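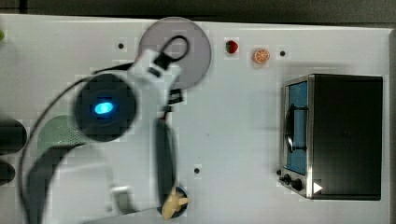 Brazo blanco en movimiento sobre la mesa, con el horno tostador negro al lado.

**1/** Hilo sobre claves regionales de juegos de PC. Llevo desde enero anotando qué pasa al activar claves con restricción de territorio y hay bastante confusión entre dos cosas distintas: bloqueo de activación y bloqueo de ejecución.

**2/** Bloqueo de activación: el cliente comprueba el país de la cuenta o de la IP en el momento de introducir la clave. Una vez registrado el juego, se puede ejecutar desde cualquier sitio.

**3/** Bloqueo de ejecución: la comprobación se repite al arrancar. Puedes tener el juego en la biblioteca, descargado, y recibir un error de licencia al cruzar una frontera. Es menos frecuente y casi nunca figura en la ficha de la tienda.

**4/** Caso práctico: Brirkham. La edición estándar se vende con 2 paquetes diferentes, uno global y otro limitado. El nombre comercial es idéntico. Solo cambia el identificador del paquete, que el comprador no ve hasta después de activar.

**5/** En Turell la ficha indica «Región: Europa» sin más. Pregunté a soporte si incluía Suiza. Respuesta: «consulte la lista de países». La lista estaba en un desplegable que en la versión móvil no carga.

**6/** Lorlow lo hace mejor. Publica los países admitidos en texto plano y separa activación de ejecución. A cambio, el precio que sale en el listado no lleva la comisión de pago – se suma en el último paso.

**7/** Ejemplo con esa comisión: clave a 20 €, y la misma clave más cara en otra tienda con todo incluido. Los comparadores ordenan por el primer número. Conviene llegar hasta la pantalla de pago en las dos y comparar ahí.

**8/** Idiomas. Algunas claves regionales activan un paquete con depósitos de idioma recortados. El juego funciona, pero sin audio ni textos en español. No es un fallo de instalación y verificar los archivos no lo arregla.

**9/** DLC: la clave del contenido adicional tiene que ser compatible con la región del juego base. Con Sin, un pase de temporada global sobre un juego base limitado se registra sin errores y luego no aparece en el menú. El soporte de la tienda lo considera «clave entregada y válida».

**10/** Reembolsos. Clave revelada = clave usada, en casi todas las condiciones que he leído. Si hay duda con la región, preguntar antes de pulsar «mostrar». La captura de la ficha, con fecha y URL visibles, guardadla el mismo día.

**11/** Tamaño de la muestra, que ya me lo han preguntado: más de 50 fichas revisadas, todas de PC. Consolas no he mirado. Tarjetas de saldo tampoco, funcionan con otras reglas.

**12/** Tengo la hoja con paquete, región declarada, región real e idiomas. Falta limpiar las columnas de Lorlow, porque cambiaron el formato de la ficha a mitad. La enlazo en este mismo hilo cuando esté.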